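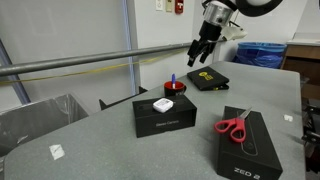 Arm over the Dabbas cell table, gripper pointing down.

Home | Projects | Reports | Contact
Search this site

Progress Report: Maintenance of the Dabbas Cell
July
Prepared by Harriet Sorensen for the Namar program office

The cell was in service for 18 working days this period. Arm operation totaled 322 cycles against the planned 740. The shortfall reflects 3 days of stoppage while Kyung-tae Cheon replaced a worn wrist cable and repeated the joint calibration. The replacement part was charged to the existing spares budget.

Marilou Fajardo has revised the weekly inspection sheet. It now covers gripper finger screws, cable strain relief and the condition of the tape on the table surface.

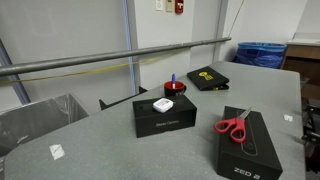
Tabletop with the Stereo Camera and ZED 2 boxes, mug and scissors.

The test objects remain those agreed with Etwood. Positions are to be checked before each run, and any change entered in the cell log.

Camera alignment is outstanding. Karim Jaber has requested a second mounting plate from Drirnon, and delivery is expected during the next period. No additional funds are requested.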